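[bellport-robotics] Re: peg task, which hand does what?

Hi all,

Replying to the hand question and then the rest of it, sorry this is scattered, I have to be out of the lab by 6 and the logs are still copying.

> On the peg and block task: do we still want both hands in it? The rules
> sheet from Eswood says "the peg part and the socket part must end up
> mated, on the table or in the air." Doesn't say anything about how many
> hands. If the left hand just sits there we are carrying a lot of extra
> joints for nothing. Also I went thru the old episodes and a good chunk of
> them start with the parts in nearly the same spot. Was that on purpose?
> And did anyone ever fix the thumb thing.

OK in order.

Both hands, yes. Left hand holds the base, right hand goes and gets the block. We tried it one-handed back in March and the base scooted every time the block touched the peg even a little off center. You could tape it down but Eswood says no tape, no putty, no mats. So the left hand is a clamp, basically. Boring job but it matters.

Start positions. No, not on purpose, that was just laziness (mine too). New rule from the last meeting, which half of you missed: peg part goes on the left half of the table, block goes back right, and you move BOTH between episodes. Rotate the block too. It's a square, so the policy gets lazy about the corners and then freaks out when it's turned 30 degrees.

Start of an episode with the new layout, from the head camera:

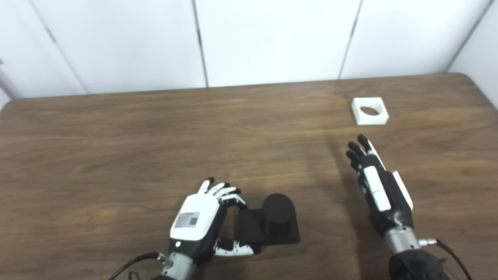 New start layout. Peg part by the left hand, block back right, right hand open.

Please copy the hand poses when you reset. Left fingers curled toward the peg part, right hand open and up. Don't start with the right hand in a fist, we had a bunch of those and the first second of every one is just the hand opening, and the policy learned to open its hand at random times. Funny once.

Thumb thing: sort of fixed. Left thumb was drifting a few degrees after every power cycle. If you home the hand with the fingers all the way open it comes back right. If you home it already curled it doesn't. So home open, THEN curl. I wrote it on the whiteboard but someone erased it for the Escobedo scholarship poster, so now it's here.

Numbers, for whoever is writing the report section. We have 1,855 episodes total in the folder. 233 of those are the new layout. The rest are old layout and I don't want to throw them out, but I think we train on everything first and then fine tune on the new ones only. Goal is 3,000 before we freeze the data set. That's a lot of teleop shifts. Sign up sheet is in the shared drive, same place as always, the May tab is almost blank and I am looking at all of you.

If you've never done a teleop shift: it's fine, you get bad at it for twenty minutes and then you get OK. Things that help

- go slow over the peg. Slower than you think
- look at the hole, don't look at the fingers
- if you drop the block, stop the episode and mark it FAIL. Don't pick it up and keep going, we want those seperate
- a wobbly insert still counts as a success as long as the block ends up flat
- check the cables at both wrists before you start, enough slack to reach the back of the table but not so much that it drags over the parts

Naming. Use the date, your initials, then the number. Not "test", not "test2", not "final_real". There are 128 files called some version of test and I have to open each one to see what's in it.

Training. The Korance run finished overnight, it's in the results folder. (For the new people, Korance is what we named the policy repo, long story.) Loss looks good, which means nothing. On the actual table it gets the block over the peg and then hovers. Just sits there. I think it's the hover in the demos, a lot of us pause right above the peg to line up, me included, so it learned to pause and doesn't have a reason to stop pausing. Two ideas: trim the pauses in post, or bump up the history so it knows it's been waiting. Trimming is easier. Anybody want it? Good first task if you know some Python, the loader is already written.

Still open:
- does the block have to be released at the end or can we be holding it? Someone needs to email Eswood
- spare peg part. We have one. One. Print file is in the parts folder, black filament please so it matches the data
- who has the key to the gray cabinet

Meeting is 4:30 same room. Bring a laptop if you want to look at episodes, we'll go through the fails together and figure out what we're labeling wrong.

Ok logs are done, gotta run.

-- 
Bellport Robotics Club, manipulation team
to unsubscribe reply with "unsubscribe" in the subject line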